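Drerel two-arm bench kit: notes from the open day

I drove out to the Proketti open day on 3 August 2025 to look at the Drerel kit, which I have been thinking of buying since June. Gerardo Macapagal ran the bench and let visitors stay as long as they liked.

The kit is two arms bolted to one aluminum rail, with a gripper on each. The items on the table were ordinary ones: a zippered case, two jars and something light blue with cartoon art on it. 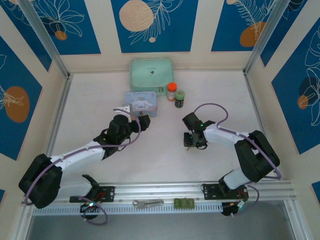
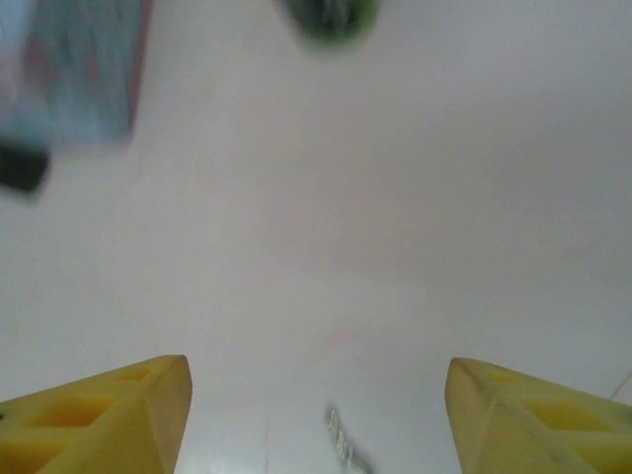
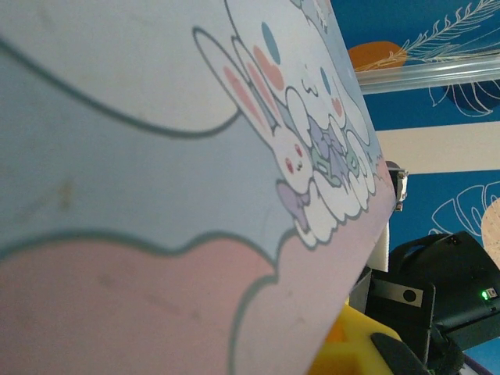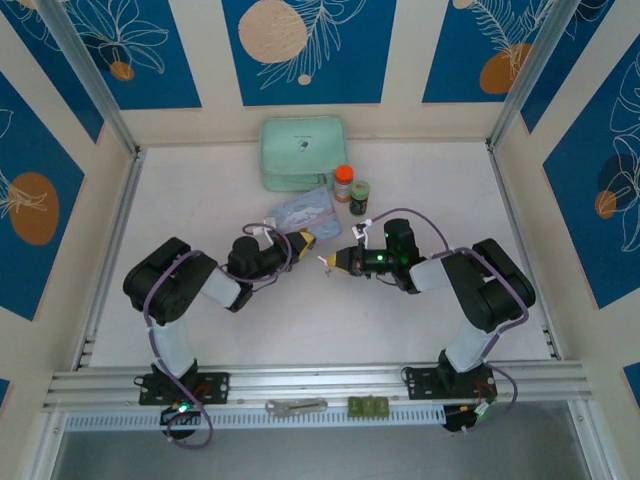 What I liked

The rail. Both base plates sit on it in plain reach, so you can get a wrench to them. The yellow finger pads are ribbed and open, and Gerardo let me squeeze a spare one — softer than I expected. The wrist view is close enough to be useful.

What I didn't

The purple cables loop around and over the wrists and down past the bases. I would want to tie them back before leaving the arms alone. The manual is 82 pages and only three of them cover setup. Sneha Bhardwaj, at the parts desk, told me a new one is coming.

Worth it?

For a teaching lab, yes. For a home shop I would wait for the new manual. Spare finger pads are sold separately.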